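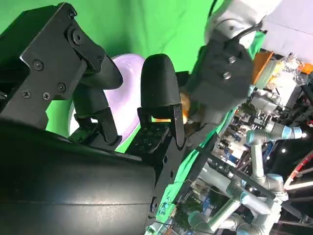
What makes a robot drop things?
Most of the time, its fingers aren't squeezing hard enough, or they're squeezing in the wrong spot. Sometimes the robot has the right spot and the right squeeze and still lets go, and then you have to go hunting for the fault like a detective.

I got to be one of the detectives! It took us a whole afternoon and a lot of crackers.

First, some robot words. The hand on the end of a robot arm is called a gripper. Ours is black and has two fingers, and each finger has its own fingertip, kind of like when you pinch a grape between your thumb and your pointer finger. The part behind the gripper, where the arm ends, is the wrist (robots get wrists too). Look at the plate under the taller fingertip and you'll see rows of tiny holes drilled in it.

Okay, so the fault. Our robot is named Kivari, and Kivari had a job that sounds super easy. Pick up a plastic cup, carry it across, put it down. We ran it 300 times and it went fine. Then one Monday it picked up the cup, started moving, and opened its fingers in midair. Bonk. We put the cup back and tried again. Fine. Fine. Fine. Bonk!

A problem that comes and goes like that has a name, an intermittent fault. You've met one if you've ever had headphones that only work when you hold the wire a certain way. They're really annoying to fix, because every time you stop and look, everything is behaving.

My friend Shoshana Ruiz-Ortega thought the fingertips were slippery, so she wiped them clean. Bonk. I thought the computer program had a mistake in it and I read the whole thing, over 700 lines, and I was wrong too. Then Toshio Tsuchiya told us to quit staring at the fingers and watch the wrist. He was right! Kivari only dropped the cup when the wrist turned far to the left.

There's a cable that carries messages to the gripper. When the wrist turned that way, the cable got pulled tight and one little wire inside lost touch for a blink. The gripper stopped hearing "hold on." When the wire touched again, the gripper woke up and did what it always does when it wakes up, and that's open its fingers wide.

So there were two things to fix. We put in a new cable with more slack, so it can bend without getting yanked. And we changed the wake-up rule. Now if Kivari loses its messages, it keeps holding whatever it has and stops moving until a person checks on it. Engineers call that failing safe. A dropped plastic cup is no big deal, but think about a robot carrying a glass jar, or something heavy over somebody's toes!

While we were testing, we all stayed outside the yellow line on the floor, and Shoshana kept one hand by the big red stop button. Never reach in to grab something a robot dropped while the robot is still switched on. It doesn't know your hand is there.

Kivari has done 40 left turns with the new cable so far and still has its cup. Tomorrow we do the right turns.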